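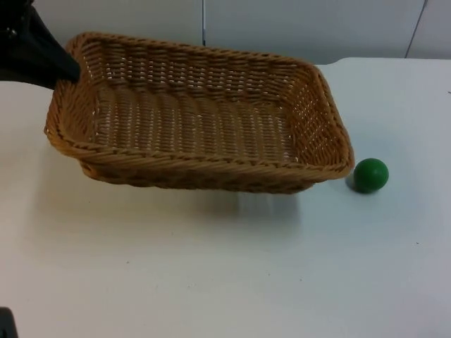

Have you ever read a story set hundreds of years ago and wondered how much of it really happened? I wonder about that all the time, and it's my job to write the things! A story like that is called historical fiction, and I think of it as a sort of weaving. Look at the sides of the basket, where the strands go over and under each other all the way along. In my books the strands going one way are true things, and the strands going the other way are things I made up. There are little gaps in the weave too, and there are gaps in history, places where no one wrote anything down.

I love those gaps. They're where my stories start.

Let me tell you about the one I'm writing now, which is called The Salt Road to Jimach. It's about a girl who walks beside her uncle's mules, carrying salt over the hills to sell. I know a fair bit about salt (more than my family would like, they hear about it at teatime). Long ago people used it to keep meat and fish from going bad through the winter, so it was worth a lot of money. That part is true. The girl is made up, and so are the town of Jimach and the grumpy lead mule, who is called Dridero and bites.

So how do I find out the true bits? I read old letters, if there are any, and lists of what people bought, and court records, which are full of neighbours arguing about pigs. I look at paintings to see what sort of shoes people had on. Then I go to a museum and stare at spoons for much too long.

After that I have to decide how people talk. If I wrote the way people spoke 900 years ago, you wouldn't understand a word of it – and neither would I! So I use plain words and leave out anything too modern. No one in my book says "okay". I did let a "wow" slip into chapter two, and I only found it when I was reading aloud to the cat.

My first draft was 427 pages long, and 153 of them had to go. Most were about salt.

If you'd like to know what's real in a book you're reading, turn to the very back. Lots of writers put in an author's note, where they own up to what they changed. Some people skip it, but I always read it first, with a biscuit.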